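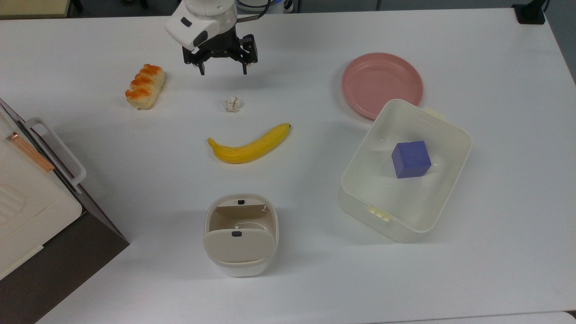 The play kitchen box is the one I would like to settle before March, as it goes out more than any of the others and comes back in the worst state. I have been through it and it needs a better list than the one taped inside the lid at present, which only says "food, plates, misc." The things that have always been in it are the banana, the bread roll with the orange top, the round pink plate and the see-through white bin with the clip tabs on the rim. I put the bin down in front of the plate when I was sorting and that is also how I would pack them, plate flat at the back and bin against it. Loose bits of paper want throwing out at the same time, as there is generally a screwed-up ball of it in with the food and it gets listed as a missing piece when it goes.

On January 31, 2018, the Cellham toy library list wrote:

> Could whoever does the boxes say what is meant to be in the
> kitchen one? We had it for two weeks at Rugemalira and the
> sheet didn't match. We had a banana and a bread roll but no
> eggs, and there was a plate but not the second plate. The
> bin has no lid, is that right? I don't want us charged for
> a lid we never had.
>
> Also is the small cream box part of it or did it come from
> one of our rooms? The children put everything in it.
>
> We would like the box again in March if it is free.

Taking these in order.

The eggs went to the Holtora box last year and should have been crossed off. Ignore them.

There is one plate. The second one split and was never replaced. I have no plans to buy another, as the pink ones are not sold singly any more and a pack of 30 is no use to us.

The bin has not had a lid for as long as I have had the boxes. You will not be charged. If somebody has a lid at home that fits, the clips are still on the bin and it would be nice to use them, but please measure before posting anything to me. I have already been sent two that were too short.

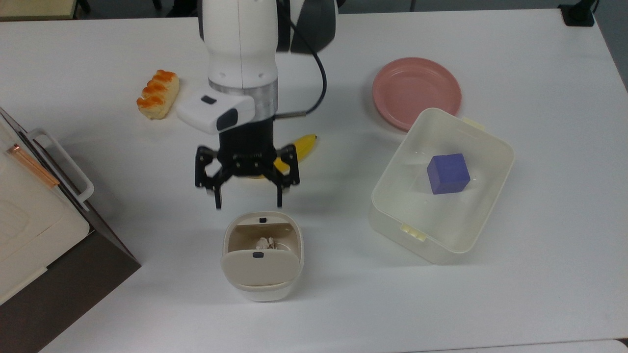

The small cream box does belong with the kitchen set. It is the one with rounded corners and a hinged lid, and it is down on the old sheet as "bread bin", which I think is why people don't recognise it – the bread roll is far too long to go inside. I will put it on the new sheet as "small box, hinged lid". Please look in it before you pack up. Small things get left in there and the lid gets shut on them, and then I get a message to say they are lost. The purple-blue cube is not kitchen at all, it is from the Dultulia blocks, and it should not be in the big bin. If you find any more like it, send them back in a separate bag with "blocks" written on it and I will sort them out.

The new sheet for the kitchen box will therefore read:

banana
bread roll, orange top
round plate, pink
large bin, see-through white, clips, NO LID
small box, cream, hinged lid

I know that looks short next to the old one. Most of what was on the old one has not been seen for years and I would sooner have a list that people can tick all the way down.

On cleaning, a damp cloth and a bit of washing-up liquid is enough for all of it. The ridges on top of the bread roll hold the dirt, so use an old toothbrush there. Please don't put the bin through a dishwasher. One of the other groups did that with theirs and it came out a different shape.

The box is free for the first half of March but not the second. Rugemalira can have it again if you let me know by the end of next week, otherwise it goes to the next group down. Collection is from the side door as before, any time after 11, and ring the bell twice as the first ring often doesn't sound.

I will do the dressing-up box next. If anyone is holding the sheet for that one, please send me a copy, even if it is wrong.

--
Boxes and loans
Cellham toy library list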